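My grandmother wanted one question answered before she'd put money into Zenley: could it tidy up after children? So I got the job of teaching two arms to put dice in an orange bin. 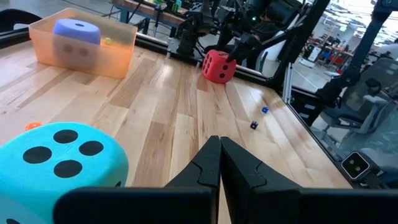
Udau, 2026-10-28

Okay, so the red one! I'd been rooting for the red one all morning. Big soft foam thing, four pips facing out, and Rogério Assunção had bet me 40 that we'd never get it put away before lunch.

"My nephew does this in 2 minutes," he said.

"Your nephew eats crayons."

I phoned Grandma anyway. She asked if it did socks yet (no), and then whether it did dishes (also no, Grandma). 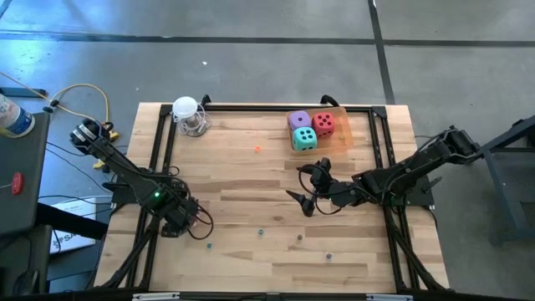
What Grandma Said About the Little Ones

"And who picks up the small stuff?" she asked. I looked at the table and said I'd call her back.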